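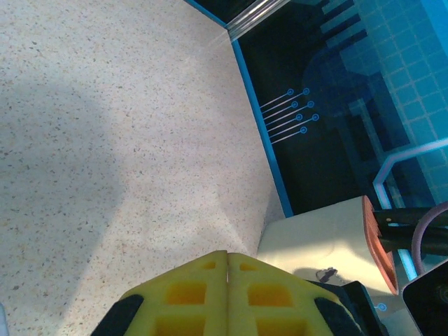
クロルヴィル共同工房、斑点模様の作業台を一新 奥の部屋を27日から再開

2022年2月26日(土)

クロルヴィル地区の共同工房「モルノラ」は、改装のため閉めていた奥の作業室を、あす27日から再び利用できるようにすると発表した。白地に細かな斑点の入った天板の台を入れ、電子工作と小物修理の作業をこの部屋にまとめる。

天板は白地に灰色、黄褐色、茶色の小さな粒が散ったテラゾー風の柄で、地元の内装業者ピライが納入した。台の上には、回路基板の配線を思わせる図柄の濃紺のパネルがある。先端に水色の小さな丸が付いた白い細線が並び、縁には明るい青の帯が入っている。図柄は工房の利用者から募った案をもとに、デザイン事務所アラールがまとめた。

モルノラの運営責任者レオニー・ラマース氏によると、以前の台は開設時に近所の学校から譲り受けたもので、高さがそろっておらず、天板の継ぎ目に小さなねじが落ち込むという苦情が続いていた。昨年12月に利用者へアンケートを行い、194人から回答を得た。要望で最も多かったのは台の更新で、次が照明、三番目が部品棚の表示だった。

「色については意見が割れました。黒い台のほうが汚れが目立たないという人もいましたし、白いほうが細かい部品を探しやすいという人もいました。最後は斑点の入った白に落ち着きましたが、抵抗器のような小さな部品は柄にまぎれるかもしれないので、作業用の敷物も貸し出します」とラマース氏は話す。

再開後の作業席は23席となる。このうち7席は、はんだ付けの作業に優先して割り当てる。はんだ付けをする場合は、必ず受付で耐熱マットを借りて天板に敷くこと。マットなしでの作業は認めない。接着剤と塗料の使用はこれまでどおり手前の部屋に限り、奥の部屋には持ち込めない。

飲み物はふた付きの容器に限って持ち込めるが、台の上には置かず、入口脇の棚を使う。食事は従来どおり中庭側の休憩室でとる。

利用料は据え置きで、会員は追加料金なしで奥の部屋を使える。会員以外は一日利用券を受付で購入する。小学生以下の子どもには保護者の付き添いが必要になる。席の予約は一人一日一席までで、開始時刻を10分過ぎても来ない場合は取り消しとなり、待っている人に回される。

部品棚も並べ方を改めた。これまで寄付された順に詰めていた引き出しを種類別に分け直し、ねじ類は下段、電線とコネクターは中段、電子部品は上段に置いている。ラベルは仮のもので、手書きのまま残っている引き出しもある。正式なものへの貼り替えは春のうちに済ませる予定だという。中身とラベルが違っている場合は、受付の連絡帳に引き出しの番号を書いてほしいとしている。

改装期間中に預かっていた作りかけの作品は、手前の部屋の戸棚に保管してある。引き取りの際は預かり票を持参する。票をなくした場合は、会員証と作品の写真で確認する。預かり期間は3月末までで、過ぎたものについては個別に連絡するとしている。

古い台のうち状態のよいものは、希望する団体に無償で譲る。運搬は引き取る側の負担で、天板だけの引き取りにも応じる。すでに近隣の园芸クラブと劇団から問い合わせが入っているが、まだ決まった行き先はない。申し込みは受付の用紙で受け付け、希望が重なった場合は抽選とする。

再開初日は開室時間を通常より短くし、午前中に利用者向けの説明を行う。内容は予約の方法、工具の返却場所、台の手入れの三点で、予約は要らない。台の拭き掃除には水で湿らせた布を使い、研磨剤入りの洗剤や金属たわしは使わないよう求めている。退室前には自分の使った席を拭き、切りくずを集めて指定の缶に捨てる。電線の切れ端は別の缶に入れる。

初心者向けの修理講習も来月から再開する。初回は電気スタンドのスイッチ交換を扱う予定で、材料は工房が用意する。二回目以降の題材は決まっておらず、受付に置いた箱で希望を集めている。

工房では続いて手前の部屋の床の張り替えも検討しているが、時期と費用は未定。ラマース氏は「しばらくは奥の部屋の使い勝手を見ます。台の高さや席の間隔で困ることがあれば、早めに知らせてください」と呼びかけている。

問い合わせはモルノラ受付まで。月曜休室。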